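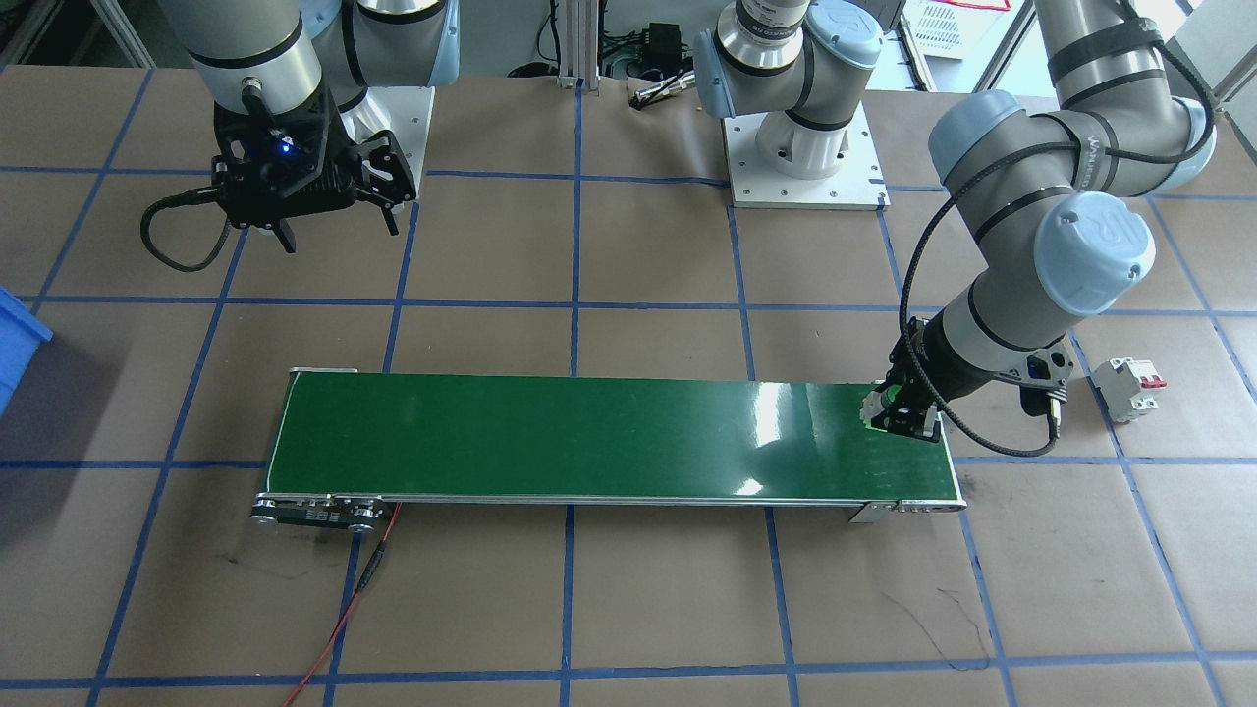
Kgomotso Hlongwane asked whether the belt should get its own label or be treated as furniture like the table, and said she'd vote for its own label, seeing how often small things end up resting on it. She won that one! It has been its own label ever since, and the whole set is better for it.

Girkano Tabletop Notes

Girkano is a small set of 293 still pictures of one big work table and the things on it, with written labels for the items and where they sit. The table is covered in brown paper and marked out in squares with blue tape. We love this table. If you are interested in how ordinary small things get placed, moved, lined up and left lying next to each other on a work surface, we hope you'll have as much fun with the set as we did.

It grew out of Nurmi, our earlier set of drawers and shelves. Drawers are hard (everything hides under everything else), and a flat table with a grid on it felt like a vacation.

What you get

stills/ : the pictures, one folder per view
labels/ : one text file per picture, same name as the picture
words.txt : the 14 label words we use, one per line
notes/ : Njoroge Mfaume's comments on the tricky ones, well worth reading
CHANGES : what moved between versions

There are 512 labeled items in total. An item is labeled once per picture, even if it has several parts. A circuit breaker with its switch toggles is one item. A cable that leaves the picture and comes back is also one item, and yes, we argued over that.
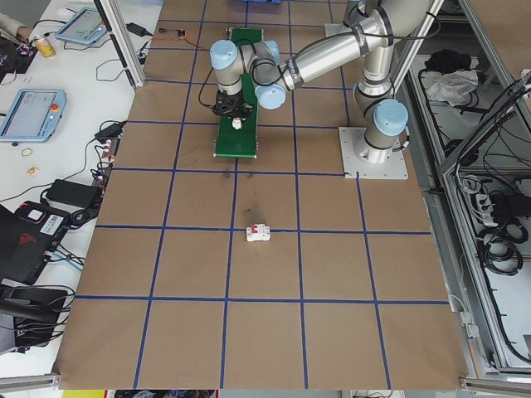
How positions are written

Every position is given in squares. Start from the tape, find the nearest crossing of two lines, and say which side of it the item is on. So a small breaker standing close to a crossing gets the word "breaker," the crossing, and a side. We tried inches first. Squares are much nicer to read, and two people labeling the same picture agree far more often.

A few rules that keep things tidy:

- An item touching a tape line is "on line," even if only one corner touches.
- Anything on the belt is "on belt" and gets no square.
- Anything held clear of the table gets "held" and the nearest square under it.
- Scuffs and smudges on the paper are never items. Please don't send us fixes that add them.
- If you can't tell what something is, use "small part." It's a perfectly good label and we use it a lot.

That last rule matters most with pale little pieces on the belt. The green surface is shiny and the overhead lights leave bright streaks on it, so edges can wash out. Siyabonga Mokoena went through the streaky pictures a second time and changed 12 labels back to "small part," which was exactly the right call.

The table from the belt side

One view takes in the belt running from side to side, with the taped squares going off toward the back. It's my favorite for teaching new labelers. The squares look smaller as they get farther away, and people quickly learn to follow the tape with a finger instead of guessing.
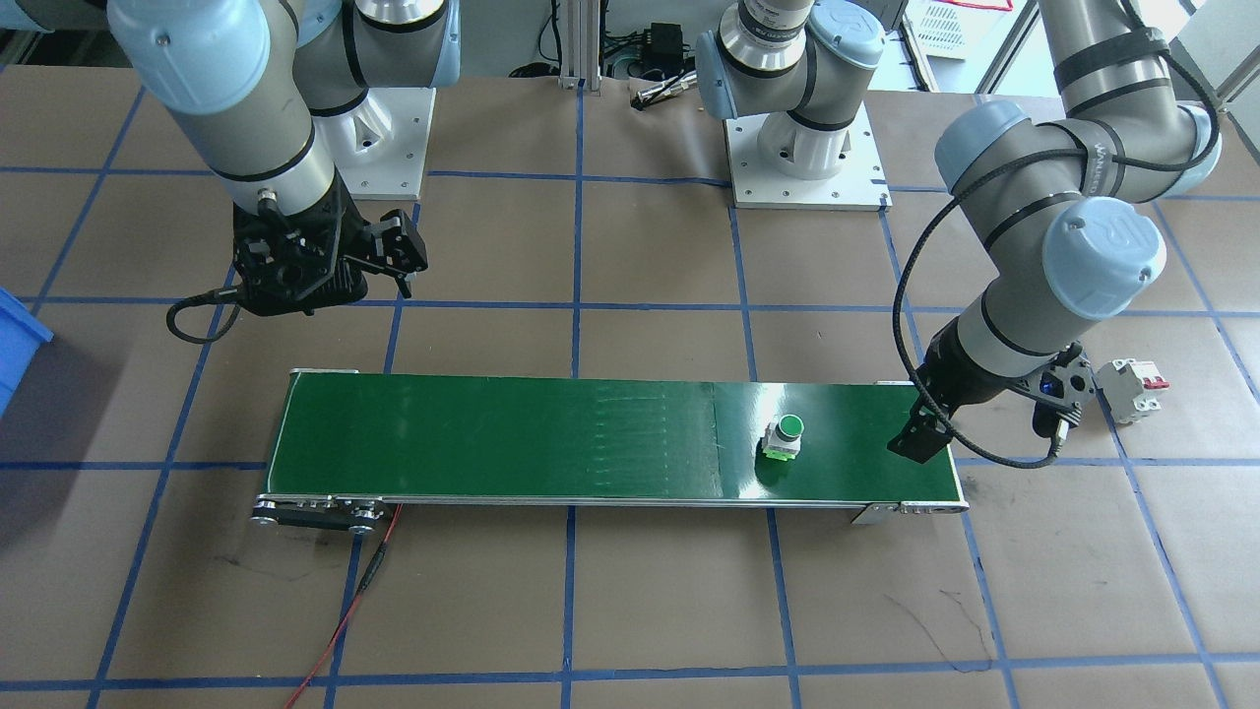
Photo: Girkano table set, belt view. Labels by Yolandi Mahlangu.

Belt direction is not recorded. A still can't tell you which way a belt is going or whether it is going at all, and we didn't want anybody's hunch in the label files. If you need movement, this is the wrong set, but do try Kevberg, which was built for that from the start.

The other view

The second view looks over more of the brown paper, with the white desk along the left. We label the desk too! Power bricks, the power strip, a drink can, even rubber bands when they're clear enough. Desk items don't get squares, only "desk near" or "desk far." Some people skip them, and you can filter them out by the first word on the line.

Cubes are the other treat in this view. List only the face colors you can really see. If two faces show, write two colors and stop there.
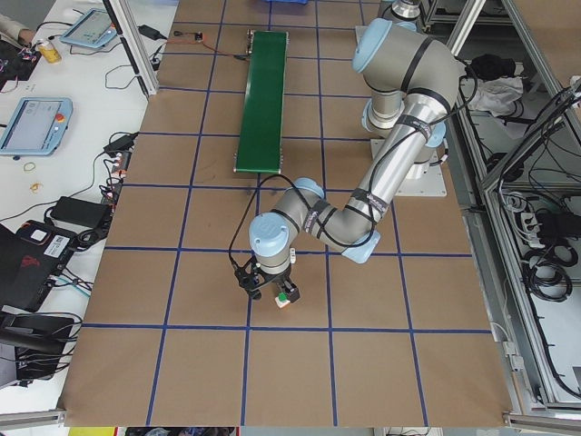 Cube with green and white faces, label "held."

Known gaps

Wires are labeled unevenly. The early files group a cluster as one item, and the later ones split off a colored lead when it stands out. Thulani Mkhize is working through them folder by folder.

People are not labeled, including sleeves and arms at the edge of the desk.

"Near" and "far" for the desk were picked by eye. If you have a better scheme, please open an issue and show us a few labeled pictures with it.

Reading the files

Each line has the label, the place, and an optional note after a semicolon. Plain text all the way through, so any editor will open it. The Fido script in the main folder checks for misspelled labels and missing squares. Run it before you send changes, and paste what it prints into your message.

Corrections go to Njoroge, new label words to Yolandi.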